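Subject: Re: Revised schedule for the Usten reading room
Date: 20 February 2022
From: Office of Member Services, Wadano Library Association

Dear members,

Thank you for the comments received on the draft schedule. The relevant part of the earlier message is repeated for those who joined the list after it was sent.

On the draft schedule, Wilmer Tamayo wrote:
> The draft closes the reading room at 5 p.m. on weekdays. Many of us travel from Durolport after work and cannot arrive before then. Could one late evening be kept? I would also ask that the limit on reserved volumes stay at 12.

The Association has reviewed both requests. Beginning in June, the reading room will remain open until 8 p.m. on Thursdays. The limit on reserved volumes will stay at 12 per member. Reserved items will be held for 26 days — after that they return to the open shelves without further notice.

Seating on Thursday evenings is limited to 40. Members who need a table for large-format maps should write to this office in advance. The Cárdenas bequest may be consulted only during daytime hours, when the archivist is present.

The annual fee remains $80. Members who have already renewed need take no action.
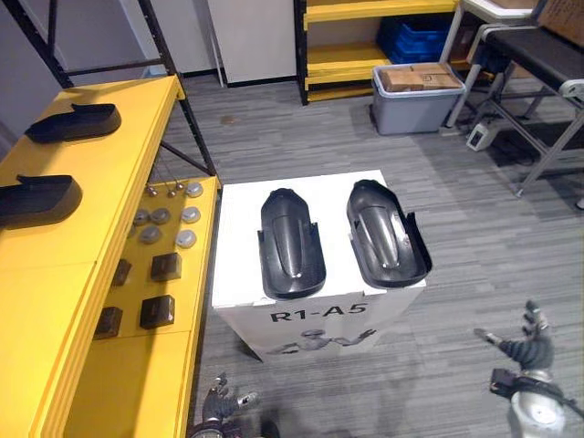
Wilmer Tamayo: I am grateful for the Thursday hours. Would the office confirm whether maps from the bequest can be set aside in the daytime and read that same evening?

They cannot at present. The terms of the bequest require supervision at all times, and the archivist's hours end at 4 p.m.

Office of Member Services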